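How to record hand-guided demonstrations you can train on

Most guides to teaching a robot by demonstration make it sound like showing a kid how to stack cups. You take hold of the arm, do the job a few times, press train, go get coffee. I have been doing this for a while now and I have yet to see it go that way. What follows is how I set up and record a pick-and-place task, with the parts the sales pages skip. It assumes you have an arm (or two) you can drive from a leader arm or a handheld controller, a wrist camera on each, and software that logs joint positions and video together. I use Privel for logging. Its docs promise a working policy "in an afternoon." Mine took most of December.

Step 1. Write down the task before you touch anything

One sentence, with a start and an end. "Pick up one toy from the floor and put it in the bin, then return to rest." If you can't say where the episode stops, whoever is driving will stop it in a different place each time, and the model will learn to hover.

Decide now what counts as a fail. I use two rules: the object leaves the reachable area, or the driver needs more than two tries at a grasp. Some people keep every recovery because they say it makes the model tougher. Maybe. In my runs a lot of what it picked up was the fumbling. I keep clean recoveries, the kind where the fingers miss, open, back off and come in again. The rest goes in a separate folder and I haven't found a use for it yet.

Step 2. Choose hand guiding or remote control

Hand guiding means you hold the arm and push it through the motion. It's quick to learn and you feel contact through the metal. The trouble is that your hands and sleeves are in the video, and they won't be there when the robot runs alone. If your policy uses cameras, that is a serious problem, and I don't believe the people who say cropping fixes it.

The usual workaround is to guide the arm once, save the joint path, then play it back with no person near it and record the video on the playback. It works for slow moves with rigid things. With anything that rolls, the playback and the original drift apart and you end up logging a gripper closing on air.

Remote control keeps you out of the shot. You lose the feel, and for the first hour you will close too hard on everything. For camera-based learning I use remote control nearly every time. I use hand guiding for taught waypoints, such as a drop position over a bin, where no camera is involved.

Step 3. Calibrate, then check the calibration

Home both arms. Run whatever routine your kit ships with. Then ignore the green check mark and do this:

Put a strip of tape on the floor or table at a spot you can reach easily.
Drive the fingertips to the tape and write down the joint readings.
Go back to rest and do it again from the other side.
If the readings differ by more than you would accept in the finished task, calibrate again.

The Drerness leader arm I use passes its own test every time, including the time I had a joint seated wrong. The tape caught it in a minute.

Also check the delay between the leader and the follower. Wave the leader back and forth and watch. If you can see a lag, the driver will learn to lead the motion, and the timing between what the camera shows and what the arm does next will be off in your data.

Step 4. Set the cameras and leave them alone

Lock exposure and white balance. Auto settings look nicer and make the same object three different colors in one session.

Aim the wrist camera so both fingertips show at the bottom of the picture when the gripper is open. You want to see the gap between the fingers and what lies in it. If the tips are out of view, the model has to guess where they are, and it guesses badly at low heights.

Once it's set, put a paint mark across the camera mount and its bracket. When the marks no longer line up, the camera has moved, and everything recorded since your last check is suspect.

Step 5. Do throwaway runs

Record 30 episodes and plan to delete all of them. They are for the driver. Speed settles, the hand stops shaking, and you find out which grasps are a bad idea. I used to keep mine because deleting work hurts. I trained with and without them once and the version without them was better. That's one comparison on one task, so weigh it how you like.

Step 6. Record for real

Work in short blocks. I do half an hour, then stop. Tired drivers get sloppy on the release, and sloppy releases are hard to spot later in the video.

Within a block:

Start every episode from the same rest pose.
Move at one steady speed. Slow is fine. Slow, then fast, then slow is trouble.
Pause briefly before closing the fingers. A short pause helps, a long one teaches the robot to stall.
Pick the same object order only if the real job has an order.
Stop logging once the arm is back at rest, before you reach for the keyboard.

Then shift the objects. People say they do this and they mostly don't. They nudge things a little and put them back where they are comfortable to reach. Look at a stack of your first frames and you'll see the objects gather in one patch, usually in front of the driver's strong hand.
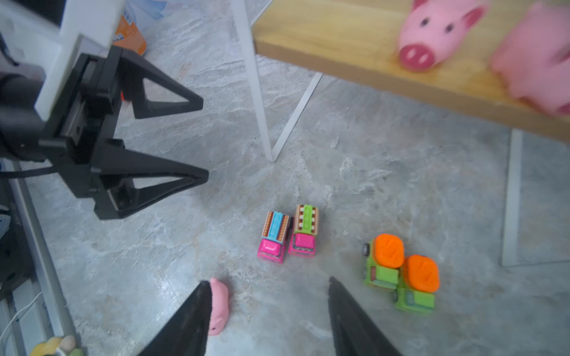 The fix I've settled on is dull. Before each block I pick spots off a printed grid, with the page turned a different way each time. Objects go where the grid says, on their side or upright, touching a neighbor or not. Small toys are good practice for this. They're light, they tip over, and two of the same kind next to each other will show you fast whether your policy has learned to choose one or only to head for the color.

Leave some clutter in view if the robot will work in clutter. A bare floor gives you lovely curves and a robot that gets lost when someone puts a bag down.

Step 7. Throw things out

My last full set had 261 episodes. I watched every one at double speed and wrote keep or drop next to the file name. It's boring and I know of no tool that replaces it. Michiels sells a plug-in that scores demonstrations on smoothness, and it gave top marks to an episode in which the gripper glided beautifully past the toy and picked up nothing.

Drop an episode if the video stutters, if the log and the video differ in length, if a person walks through, or if the grasp held only by luck. You'll know luck when you see it.

Step 8. Train, then test somewhere unkind

Train on what's left. Don't trust the loss curve. Mine has looked excellent on policies that couldn't pick up a sock.

Test with the objects in places you never recorded, with the lamp on and with the lamp off, and with at least one object the robot hasn't met. Decide how many tries before you start and count all of them. No restarts for "that one was weird." Write the score down even if it's ugly, along with the episode count and the date of the last calibration.

If it fails, look at where it fails before recording more. Failing on approach usually means your positions were too alike. Failing on the close usually means the camera moved or the driver had no steady habit at that point. Dropping things on the way to the bin is often just worn finger pads.

What about buying demonstrations?

Brarent offers a pack of 2,119 ready-made episodes and says it cuts your own recording to almost nothing. I tried it on a matching arm. The first motions looked more confident, and my grasp rate stayed where it was. Their lighting isn't mine and neither is their floor. If you have money to spend, I'd put it into a stiffer camera mount.

Quick problem list

Arm shakes at rest: the leader is resting on something, or your rest pose sits on a joint limit.
Gripper closes early: check the delay again, then check your pauses.
Works in the morning, fails after lunch: sunlight. Get a blind.
Only works on one side: go back to the stack of first frames.
Works when you watch and fails in the demo: I don't have an answer for this one yet.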